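About Nellura

Independent handover and condition records for commercial property
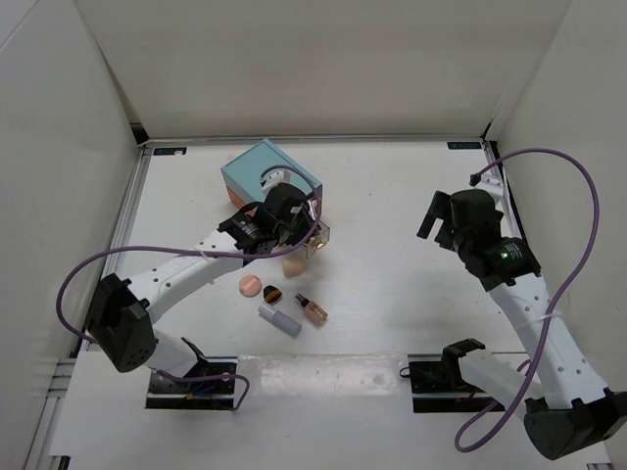

Nellura prepares condition records for landlords and tenants of commercial buildings. When a lease begins, we write down in what state the premises are given, and when it ends we compare. The work is done room by room and we try to keep the language plain, so that a shop owner can read our record without a surveyor next to him. Small things take most of the discussion at the end of a lease. A thin metal edge along the base of a white wall, like the grey one in the photo, can be one line in our record, and the corners where the walls meet the floor can be another. We note the colour, the material where we can confirm it, and every mark that is already there on the first day. After this both parties sign, and each of them keeps the same copy.

How the company started

Nellura was founded by Alina Roman and Ayten Kocabaş, who met while working for a property manager in Asdale. Alina was responsible for lease endings and Ayten for repairs, and so they often received the same complaint from two sides. The tenant said that the floor was damaged already when he came. The landlord said it was new. In the file there were usually a few dark photographs, no dates on them, and one sentence: "premises in good order". On such a sentence it is not possible to decide anything.

They began to write longer records for the buildings they looked after, first in the evenings and on their own form. The form had 22 headings. It has been changed many times, but the number of headings stayed the same and we still call it "the twenty-two" in the office. Some of our older clients call it so too.

In a November the two founders left their positions and rented a room in Enlow, above a shop that sells blinds. The first client was a landlord with a row of workshops at the edge of the town. He gave us one unit to try, and later the rest of the row. We still do his records. The office is in the same building today, although now we use the whole upper floor.

What we do

Opening records. We visit the premises after the landlord's works are finished and before the tenant moves his things in. This is the best time, as the walls and floors are visible. If the tenant is already inside, we can also come, but then we state clearly which parts were covered by goods or furniture and could not be inspected.

Interim visits. For leases longer than five years many clients ask for a visit in the middle. It is shorter than the first one. We look at what was altered and whether there is written consent for the alteration. It happens often that consent was given in a telephone call and everybody has forgotten the details of it.

Closing records. At the end of the lease we go through the opening record heading by heading and write beside each entry what we find. We separate ordinary wear from damage as far as the lease allows this. We do not estimate the cost of repairs in the same document. If you need a cost estimate, we can prepare it separately, and it will be done by a different member of our team.

Reading of repair clauses. We are not lawyers and do not give legal advice. What we offer is to read the repair and redecoration clauses together with you before the visit, and to mark the words which will need evidence later. "Good and tenantable" is one of those. "Original condition" is another one, when no one has described the original condition.

How we work

One inspector makes the visit and a second person in the office checks the record against the photographs. The record is not sent out until both have agreed on every entry. This makes us slower than some other firms. For a normal shop or small office you should expect the finished document after two working weeks, and for a larger building we agree the time in the offer.

Photographs are numbered and the number is written in the text, at the entry it belongs to. We take them with the lights of the room switched on and, when it is possible, in the morning. Measurements are in metric units. We do not correct the colours of the photographs and we do not remove anything from them.

We work for landlords and for tenants, but never for both in a dispute about the same lease. When an opening record is ordered jointly, the cost is shared in equal parts unless you tell us otherwise. In this case both parties may be present during the visit and both may send remarks. The remarks are attached at the end as they were written — also when we do not agree with them.

Where we work

Our main area is Enlow, Asdale and the villages between them. Since last year we have a second office in Ross, with its own telephone line and its own inspectors. It covers the trading estate there and the old warehouses near the river, of which many are now divided into smaller units. Divided buildings need special attention, as it is frequently unclear to which unit a wall, a drain or a roof light belongs. Please send us the lease plan before the visit if you have one. An old plan is better than no plan.

For premises farther away please ask first. We take a limited number of them each season and we charge the travelling time.

The people

Alina Roman leads the inspections and trains the new inspectors. She grew up in a family of builders and moved here as a student. Alina still makes at least one visit herself every week, usually in one of the industrial units.

Ayten Kocabaş is responsible for the office, the checking of records and the archive. She wrote our guide to lease endings for small tenants, which you can ask for by post or collect in Enlow. The guide is 20 pages and it is free.

With them work inspectors, checkers and office staff, and several came to us from other jobs in property: lettings, cleaning contracts, insurance claims. Everyone who is new makes visits together with an experienced colleague until the colleague is satisfied.

Archive

We keep each record for the full length of the lease and six years after. If your building is sold, the record can be passed to the new owner with your written permission. Clients who have lost their copy may order another one, and we charge only the printing.

Contact

The office in Enlow is open from nine in the morning to half past four. In Ross we close for lunch between one and two o'clock. For an offer we need the address, the floor area, the date when the lease begins or ends, and the name of a person who can open the door for us. Keys can be left at either office against a receipt.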